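Progress report to the Drasier Fund
Student Manipulation Project, Maihi Robotics Club
Tue 19 October
Prepared by Saeed Babaei, club lead

Dear all,

We've had a great first stretch of the school year and I'm happy to have this much to report. Your grant paid for the printed parts, two hand-held grippers and the memory cards, and all of it is in use every week. The students have taken to the work faster than I expected, including the ones who signed up because a friend did.

As a reminder, the plan was for students to teach a robot arm small everyday jobs by doing those jobs themselves with a hand-held gripper that has a camera on it. Each try is saved as a short recording, and the recordings go into training. The students pick the jobs, write the instructions, do the recording and check each other's work.

Recording so far

The club has 796 recordings that passed the student check, and another 65 were thrown out, mostly for fingers that slipped or a start that was too rushed. Every rejected one gets a line in the log saying why. Ardalan Nikzad set up that log and he is strict about it - I have had a few of my own rejected, fairly.

We started with desk jobs: put the mouse on the mouse pad, close the notebook, stand the pen in the cup. They sound easy. Then you try to pick up a mouse by its sides with two stiff fingers and set it down facing the right way, and you understand why the students argue so much about grip height!

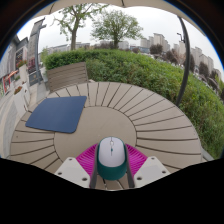
The other big step this month was taking the work outdoors. All of our early recordings came from the same two benches in the Miltenow room, under the same lights, and the arm got very good at those two benches and poor at everything else. The students spotted this on their own when they moved a lamp and the success rate dropped. So we now ask every pair to record in at least one new place, with daylight if they can get it. Patio tables are a favorite. Slatted tops are harder than they look, and we have added a rule that objects get set down flat and fully released before the recording stops.

Training and testing

The first model trained on student recordings ran on the club arm two weeks ago. It placed the mouse on the pad in 38 percent of tries. I was thrilled with that, and the students were annoyed by it, which is probably the better reaction. Most of the misses came at the release, with the mouse landing half on and half off the pad. We are recording more careful put-downs now and will retrain on the larger set.

What has been slower

Copying files eats up too much club time. A full session can take up to an hour to copy and label, and the younger students lose interest. Ardalan is writing a small script so labels get filled in from the session sheet. The soft grip surfaces also wear faster than planned, so we have moved a little money from travel to spare parts. The total budget has not changed.

Next

We will add folding a cloth and opening a small box, then run a shared test day with the Rumavel school team, who use the same gripper design. Each team will try the other's model on its own tables. If anyone from the fund would like to come and try the gripper, please do - the students love handing it to a grown-up and watching the first attempt.

The spending sheet and the current session log are attached.

With thanks,
Saeed Babaei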